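Vusov 3 review: the motion planner I stopped fighting with

I've been running Vusov 3 on our two-arm setup since March and I like it a lot, which surprised me, given how much I grumbled about version 2. If you never used the old one, the short story is that it planned each arm by itself and then tried to fix collisions afterward. You'd get these long, nervous pauses and then an elbow would swing out wide for no reason. Version 3 plans both arms together, and the difference shows up on the very first job you give it!

Most of my testing has been tabletop cleanup, with soft stuff and small stuff mixed in on purpose. Cloth is my favorite torture test. The perception side (it ships with the Rinico segmenter, though you can plug in your own) gives you a mask and a little heat map of grasp candidates, and you can drag the approach direction around in the viewer before you commit. I use that constantly. 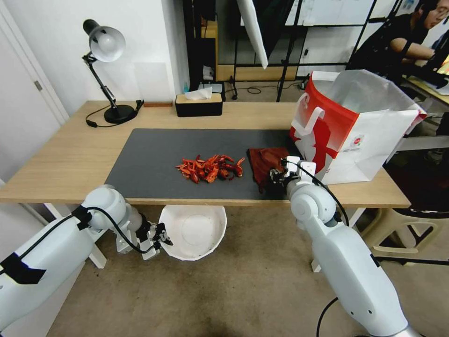 Right gripper at the cloth, chili peppers still on the mat.

Dried chilies are harder. They're twisty, they overlap, and the segmenter likes to merge neighbors into one blob. Turning the minimum region size way down helped, and so did Graziella Leone's preset on the user forum, which I'd grab before touching anything else. I logged 871 plans with it and 57 came back with no solution, nearly all of them reaches low past the front edge of the desk. Raffaele Rizzi says his numbers on the Trorine arms are a bit better than mine.

The timeline view deserves its own paragraph. You scrub back through a plan and see which constraint was active at every step, for both arms, color coded. I found a bad joint limit in my own config that way in maybe ten minutes (it had been there since the Greenberg days, oops).

Gripes: the default cap of 2000 samples is too low for cramped spaces, the cable model is basically a fat cylinder, and the docs for custom collision shapes stop halfway through. Export to the old format is gone too, so keep a copy of version 2 if you have saved plans you care about.

4.5 out of 5. Get the preset first.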